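Claletti Two-Arm Bench Guide
Section 2: Planning and Budgeting Before You Order

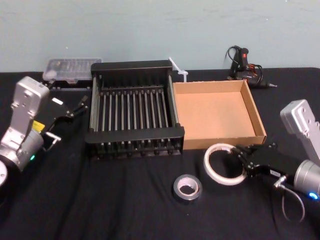 2.1 Start with the table

I know you want to jump straight to the arms. So did I! But the table decides more of your budget than you'd think, so get the tape measure out first.

1. Pick the spot. A wall behind the table is handy for small stuff that would otherwise roll off the back, though you do give up walking around to that side.

2. Measure the table top, then write down how much of it you can really spare for the arm bases. Ours come in from the left and right, which leaves the middle for the work.

3. Put your biggest work item down in the middle. For us that's a dish drying rack, and it eats a surprising amount of room once there's a cardboard tray next to it.

4. Add 30 inches of clear floor in front of the table for whoever is running things. Don't borrow from this later.

Note: Budget for a plain black tablecloth, and buy a spare while you're at it. It's the cheapest line on the whole sheet. It'll wrinkle, so pull it flat before you mark any positions.

2.2 Arms and grippers

5. Get the quote for both arms together. I priced one, figured I'd add the other in February, and ended up paying for shipping twice (plus a second visit from the installer, ouch).

6. Check what the quote says about grippers. Halvorsen listed theirs separately and Farona rolled them into the arm price, so the two totals looked miles apart until I lined them up.

7. Write out what you want the grippers to pick up before you choose fingers. We run black finger grippers on both sides. They suit narrow things, and they can also go into the hole of a tape roll, so you have more than one way to take hold of it.

8. Ask about finger opening and get the answer in writing. Then measure your widest item across the part you plan to grab.

Caution: Don't buy on reach alone. Two arms that can both get to the middle of the table can also both get to each other. Ask the seller how the pair is kept apart and whether that software costs extra.

2.3 The small stuff

This is where my first budget fell over. Desmond Mahmoud at Bongate went through my sheet with me and asked where the cables were. I had no cables on it. None.

9. Give cables, clips and brackets their own line. Allow enough slack at each wrist for the full range of movement, and look at where the loop hangs when the arm is low.

10. Set aside 100 dollars for bench supplies. Mine went on duct tape, white tape, a glue gun and a clear storage case with compartments, and I'd buy every bit of it again.

11. Count your power outlets, including one for the glue gun. Leave room at the back of the table for its cord.

12. Don't spend money on work items yet. Tape rolls and shallow cardboard boxes are fine for the first few weeks, and you won't cry if one gets squashed.

Caution: A glue gun nozzle gets hot enough to burn you and mark the cloth. Unplug it and let it cool before you start the arms.

2.4 Before you sign

13. Get delivery, installation and training on the same quote, with the dates.

14. Ask which parts wear out first and what they cost. Finger pads are a good place to start.

15. Keep the signed quote with your table measurements. You'll need both for Section 3.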